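Clornness Community Kitchen reopens its prep room

February 16, 2021

If you've been wondering why the lights have been on so late at the old Trundora building, I can finally tell you. The community kitchen's prep room is back in use as of this morning, and I got to stop in before the first bread group arrived (I was handed an apron at the door, so I think they were hoping I'd stay and work).

You may remember the room closed in December after a pipe let go behind the sinks. It was a slow leak and a sneaky one, and by the time anybody smelled it the old cabinets had swollen up so badly the drawers wouldn't open. Bernadette Crenshaw, who runs the kitchen's schedule, had to call 128 households to say their weekly meals would be coming out of the church basement on Najjar Street for a while. She did it in two evenings and lost her voice — I talked to her that week and it was mostly whispering.

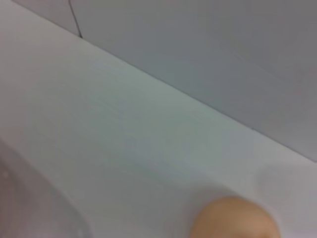 The work surfaces are what everyone wanted to talk about this morning, and I get it. The old counters were dark and chipped, and you never quite knew if you'd wiped them down or just moved the flour. Now it's a smooth off-white against light grey walls, all very plain, with a thin dark line on the wall that looks like the join between two panels, and I like it a lot more than I expected to. Obinna Fashola, who teaches the Tuesday bread group, went straight over and put his palm flat on the counter like he was greeting a horse. He's been kneading on a folding table for weeks and says his back will never forgive it.

Most of the money came from the winter soup sale, which sold 155 quarts, plus a grant from the Nevo Fund that covered the plumbing. The kitchen is still short on a few things. Bernadette would love large sheet pans, lidded stock pots and dish towels in any color at all, as long as they've been washed. Please don't bring glass jars! She has a closet full of glass jars.

One change to know about if you're a regular: groups are now limited to 6 people at a time, with masks on the whole way through, and you need to put your name on the sheet by the side entrance before you come in. The front door stays locked for now. Meal pickup moves back from Najjar Street starting next week, same hours as before, and if you can't get out, call the kitchen and they'll set up a drop-off.

The bread group has room for two more bakers this month, beginners welcome. Obinna says to bring your own container for the starter, and a big one, since last year's lids kept popping off in people's cars. I've put my name down. I still have the apron.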